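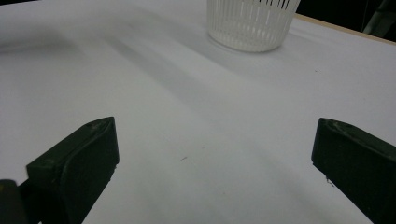
Tidberg replacement fingers, dark green, sold in pairs

Fits the Volden hand-held gripper. Part no. 312.

Safety notice, September: pairs from batch 5 can work loose at the mount and drop off mid-grip. Busorus found this out with a full jar. The jar has been retired.

If yours is batch 5, stop using it and write to Elsa Løken in returns. She will send a new pair and 3 longer screws, free, along with her opinion of the old screws.

Scuffs on the fingers are normal wear and are not covered, however sad the letter.

Tested to 400 grips per pair. Batch 5 was also tested, just not for long enough.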